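Mokville Harm Reduction Outreach Program
Progress Report to the Bagheri Fund
Reporting period: January to 24th August

Background

The Bagheri Fund awarded this grant to extend needle and syringe services, naloxone supply and overdose response training to the eastern half of Mokville. The application identified two gaps: the lack of any evening provision, and the distance between the Gerley neighborhood and the nearest fixed site. This report covers activity against the agreed objectives and sets out matters on which we seek the Fund's guidance.

Objective 1: Extend access to sterile equipment

The evening service opened in January and has operated on every scheduled date except 2, when ice closed the Gerley road. Staff recorded 1708 visits in the period. Return rates for used equipment were lower in the first weeks than at the fixed site and have risen since a second sharps bin was placed by the side entrance. Clients asked for a wider choice of needle sizes and for foil, and both are now stocked.

Objective 2: Naloxone supply and training

A total of 157 people completed the short training course and left with a kit. Most were people who use drugs or members of their families. Staff from the Gerley night shelter also attended, and the shelter has since written naloxone into its own emergency procedure. Replacement kits are issued without appointment, and the person is invited – never required – to tell us how the previous kit was used. We intend to keep this arrangement, as several clients said that they would not return if questions were compulsory.

Objective 3: Peer worker development

The program recruited 14 peer workers, against a target of 12. They are paid at the same hourly rate as other sessional staff. Supervision is held every other week, with a separate monthly session on grief and loss that was added at the request of the peer workers themselves. Two have moved to part-time posts elsewhere in the county health service.

Partnership with local employers

Wallix, which employs a large part of the Gerley workforce, agreed to replace its automatic dismissal rule with a referral route for employees who disclose a drug problem. Our staff delivered lunchtime sessions for supervisors on recognizing an overdose and on confidentiality. Take-up of the referral route remains modest, and supervisors on the late shift have not yet been reached.
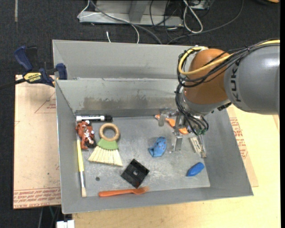 Difficulties encountered

Police activity near the evening site reduced attendance for most of one month. A meeting with the precinct led to a written understanding that officers will not wait outside during opening hours. The lease on the storage room also ends this winter, and the landlord has not confirmed renewal.

Plans for the next period

We will open discussions on drug checking with the county laboratory, offer sessions to the Wallix late shift, and begin a survey of clients who have stopped attending. We ask the Fund to approve the transfer of the unspent vehicle allowance to storage costs – the total award would not change. A revised budget is attached for consideration.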